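Pruvent chores set, README

Hello, and thanks for downloading this. Please read the page through before you train on anything, as a few of the numbers look better than they are.

We put the set together to get a fair answer to a question my neighbors keep asking me, namely whether a machine can do the housework yet. My short reply is "some of it, slowly, and with somebody standing by." The longer reply is in the folders.

There are 1716 attempts in all, and 1422 of them carry a success label. The rest were left unlabeled when two of us could not agree — a towel folded into a sort of lump caused most of the arguing. Attempts are capped at 90 seconds, and running out of time counts as a failure.

Folders are named after the test rooms, Stamley and Harries. Harries was added in October and has the harder chores, so please don't pool the two when you report a score.

Corrections are very welcome and go to Thaddäus Wyss, who keeps the label file and is patient about it.

Putting things away is the chore I would start with if you are new to all this, as it is easy to judge and forgiving to watch. The groceries part keeps to plain goods and plain containers, like the red apple in its yellow plastic basket on the white table, and you can check a label at a glance. Wiping and folding are much muddier, and I would leave those until you have your scoring script behaving.

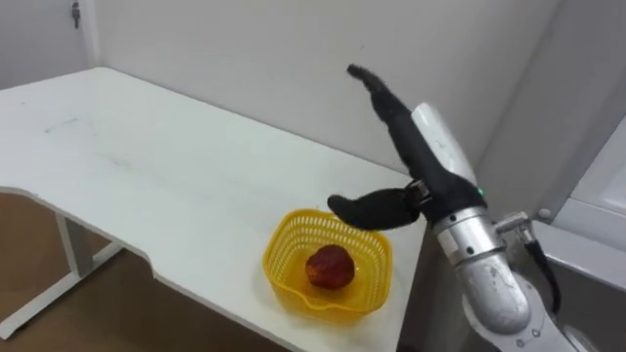
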